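Cell 2 notebook, Casville shop
August 30, 2021
Entry by M. Ogola. Saron in for the morning, Washington after lunch.

Picked up from Bello's last note: left arm gripper letting the mug turn in the fingers when it swings over to the stand. He had already raised the grip force one step and written that it helped for a while and then came back. I did not want to raise it again before looking at the fingers themselves, so that was the first job.

Powered down at the cabinet, not just the pendant stop. Took both fingers off the left gripper. The pads looked fine from the front, but with a straightedge across them the inner one was worn hollow near the tip. Outer one flat. Compared with the right gripper, where both pads are still flat. Makes sense to me, as the left has done nearly all the mug work since March.

Replaced both left pads from the Bemidov bag in drawer 9. There is one pair left in there after this. Saron has put in for more. The old ones are in an envelope taped to the inside back cover of this book in case Zinash wants to see the wear.

Two things for whoever does this next:

The finger screws are short and they are not all the same. The two nearest the body are the longer ones. If you put a long one in the outer hole it bottoms out before it clamps, and it feels tight when it isn't. I did this once today and caught it when the finger rocked.

Wipe the seat before the finger goes back on. There was old threadlocker in the corner of the left seat, and the finger sat proud on it until I scraped it out with a plastic pick.

Gripper zero redone after the swap. Closed on nothing, set zero, opened full, closed again, repeat. It came back to the same reading each time I tried it, so I left it. Grip force put back to where it was before Bello changed it. I would like to run at the old value for a while. If the mug starts turning again at that setting we will know sooner that the pads are going.

Next, the mat. Saron noticed last week that the taught point over the stand seemed low at one end of the table and right at the other. We both assumed a calibration problem in the left arm and spent too long on that. Ran the touch-off against the bench block three times with the left arm and three with the right, and the two arms agree with each other well enough. The table is fine too. It is the mat that is not flat. Pressing down near the edge you can feel it give and then come back up.

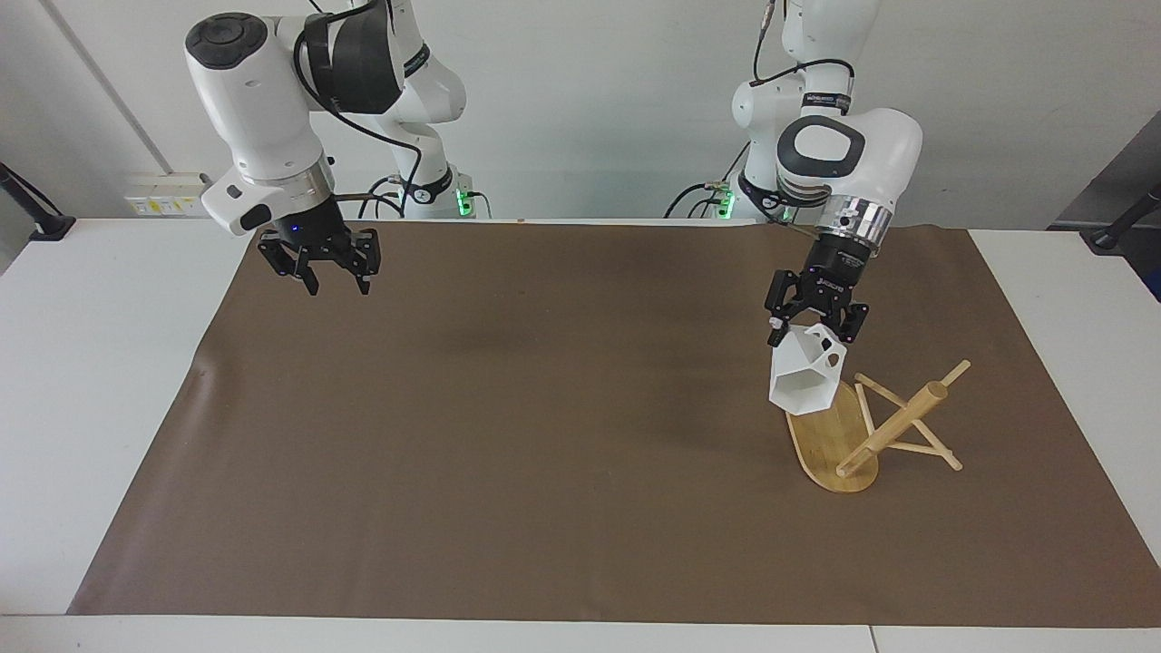

Mug placement is the part of the Beyene routine that suffers most from this. The approach over the stand was taught back when the mat was new, and the path comes down to the last waypoint with very little room under it. With the base of the stand sitting on a high spot, the whole thing comes up and leans a bit, and the dowels go with it. Zinash pointed out a second problem, which I had missed: the stand doesn't rest only on its oval base. The lower legs of the A-shaped part come down on the mat past the edge of the bamboo, so a ripple out there tips the stand even when the mat under the base is flat. The mug is carried tilted with the opening partly toward the front, so there is not much forgiveness if the rod is off its usual angle. Any fix has to cover the ground under the legs as well as under the base.

Options we talked over:

Tape the mat down all the way around. Saron tried a length of this on the near side before lunch. It held the edge, but the ripple moved inward, and now it is a low hump you can't see until you put a level on it. Pulled the tape off again.

Cut the mat and let the stand sit straight on the table. Washington is for this. I am against it for now, as every other taught height in the routine assumes the mat is there, and the cut edge would be one more thing to catch a finger on.

Warm the mat and lay it flat under weight overnight. Cheap, and nothing has to be retaught if it works. We are doing this one first.

So: stand and mug put away on the shelf, mat lifted off at end of day, back of it wiped down, the table under it wiped as well. There was grit under the right side, not a lot. Mat laid face down on the flat bench with the two surface plates on top. Leave it there until morning please. If the plates have to be moved for another job, move the mat with them.

Cable check while the table was clear. Left arm upper loop: I moved the joint through its range by hand with the brakes released and watched the black cable. It clears, but with the wrist turned all the way in it comes close to rubbing on the joint cap. Moved the tie back by a hand's width and tried again, better. No wear on the jacket. Right arm cable bundle around the base is untidy but not pulling on anything. I left it alone. Washington wants to redress it properly with sleeve when we next have half a day.

Base bolts on both arms checked with the torque wrench, none moved. Status lights both green after restart.

Test run in the afternoon, before the mat came up. New pads, old grip force, speed at 50 percent. Stand shimmed with card under the legs so the base was level. Planned for 200 cycles to match Bello's earlier run and got through all 200 without a drop. Washington watched the first part with me, and then I let it go on while I wrote up the screws. There was one cycle where the mug touched the rod on the way down and slid on anyway. I am not counting that as a fault, but it is in the log with a mark against it. Checked the pads afterward: no marks, no dust.

One thing I am not sure about. On a few of the early cycles I thought the left gripper was slow to open after release. It might be the new pads being a little tacky, as it went away later in the run. If anyone sees it again, note the cycle number and the grip reading, and do not change the speed until I have looked at it.

Spares: Bevgate sent the wrong flange screws, the heads are too tall to clear the gripper body. They are boxed for return on the shelf by the door. Do not use them even for the time being.

Still open:

Mat back down in the morning, check with the level at the stand position and under the legs before anything else.
Reteach the last waypoint over the stand only if the mat comes back flat. No point doing it on a bad surface.
Card shims are in the tray with the stand. Throw them out once the mat is sorted.
Zinash to decide whether the wear on the old inner pad means we should swap on a schedule. I would say yes. Bello would say wait until it slips.
Update the pad drawing with the note on screw lengths. Mine to do.
Washington to price sleeve for the right arm bundle.

Added later, S.M.: pads ordered, two pairs. Also wrote LONG and SHORT on the screw tray lids.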